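La carta la escribe otra

Hind El Fassi lleva 14 años decidiendo lo que van a comer personas que no conoce y que, en general, no se lo agradecen. Redacta menús para comedores de empresa, residencias y algún colegio mayor. No cocina. Lo aclara antes de sentarse, como quien se quita el abrigo: «En las bodas me preguntan por el punto del arroz. Yo soy de letras».

Hemos quedado en la cafetería de una estación, a las cuatro de la tarde, una hora en la que no hay nada decente que pedir. Ella lee la carta entera, incluido el reverso con los alérgenos, y pide una infusión. «Aquí pone "ensalada de la casa". ¿De qué casa?», murmura, y ya no vuelve a mirar la carta hasta que nos vamos.

Empezó en Prandum, una firma de restauración colectiva que la contrató para corregir faltas de ortografía. El primer día tachó una hache en «huevos haumados» y preguntó si podía tachar también los huevos. Le dijeron que no. Al cabo de unos meses le dejaron cambiar los nombres de los platos, y después el orden, y ahí, dice, descubrió que el orden lo es casi todo. «Si pones lentejas al día siguiente de garbanzos, la gente cree que la empresa va mal. Se lo he oído decir a un jefe de contabilidad, que debería tener mejores indicadores».

Le pido que me explique cómo se construye una semana. Saca un cuaderno cuadriculado lleno de flechas. Hay reglas nutricionales, que respeta, y reglas suyas, que respeta más. Nunca dos cremas seguidas. Nunca pescado después de un festivo. Las croquetas, sin avisar. «Si las anuncias con tiempo, bajan de otras plantas, traen a cuñados. En Dramcombe anunciamos croquetas con una semana y hubo que sacar filetes rusos del congelador a las dos y cuarto. Todavía me lo recuerdan».

Dramcombe era un comedor de 80 plazas en un polígono donde no había otro sitio en el que comer, circunstancia que El Fassi considera corruptora. «Cuando no tienes competencia te vuelves poeta. Yo escribí "nube de patata". Era puré. Un señor devolvió el plato y pidió que le trajeran la nube». Desde entonces desconfía de los adjetivos. Permite «asado», «frito» y «con tomate». «Casero» lo tiene prohibido en cualquier cocina que dé de comer a más gente de la que cabe en una casa.

¿Y «de temporada»? Se lo piensa. «Depende. En septiembre puedes decirlo del pimiento. En febrero he visto ponerlo al lado de un melocotón en almíbar, y supongo que la temporada era la de abrir latas».

El capítulo de las quejas merecería un libro que ella no piensa escribir. Las guarda en una carpeta, por géneros. Están las técnicas («la merluza tenía forma de merluza congelada»), las sentimentales («mi madre le echaba laurel») y las que llama metafísicas, de las que me enseña una, escrita con bolígrafo verde en una servilleta: «Otra vez miércoles». No se refería al menú del miércoles. Se refería al miércoles. «A esa contesté. Le puse que lo estábamos estudiando».

En Maltthorpe, su cliente más difícil, instalaron un buzón de sugerencias y recibieron 12 el primer mes, todas sobre el aparcamiento. El segundo mes llegó una sobre comida: pedía tortilla sin cebolla. Al día siguiente alguien había escrito debajo, con otra letra, «jamás». El Fassi propuso alternar. La dirección propuso no entrar en el asunto y servir revuelto, que disgustó a los dos bandos por igual y estuvo en carta hasta el verano.

Le pregunto si come en los comedores para los que trabaja. Claro que come, y lo hace sin decir quién es, con la bandeja en la mano y cara de venir de Administración. Se sienta sola y escucha. Así supo que su menú vegetariano se conocía como «lo del otro lado» y que el postre más querido de un cliente cuyo nombre se reserva era el plátano. «Una fruta que yo no he escrito, no he mejorado y no he podido estropear. Fue una tarde de mucha humildad».

Cree que el porvenir del oficio es oscuro, aunque lo dice mientras se sirve más agua caliente, de buen humor. Hay clientes que prefieren una máquina con bocadillos. Hay otros que piden un menú «100 % saludable y que guste», y a esos les cobra más. Y hay quien se trae la comida de casa en un recipiente de cristal, gremio al que ella respeta y teme. «Esa gente ya ha decidido el domingo lo que va a comer el jueves. A mí ya no me necesitan, y cocinan mejor».

En casa, cuando puede elegir, cena pan con aceite, casi siempre de pie. Su hijo le pidió una vez que escribiera en la nevera lo que había de cenar, como en el trabajo. Ella puso «pasta». El niño quiso saber con qué. «Le dije que se lo comunicaría cocina».
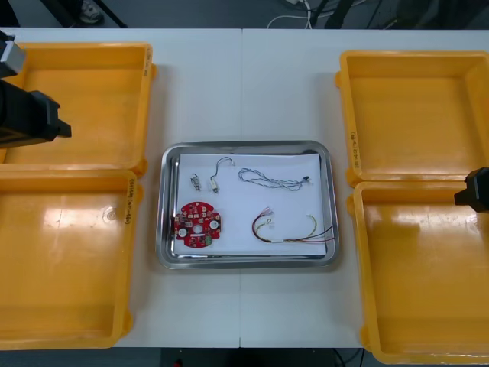 Setareh Golestani

Escribe sobre oficios y sobremesas en esta sección. La conversación se ha abreviado, sobre todo en la parte de las croquetas.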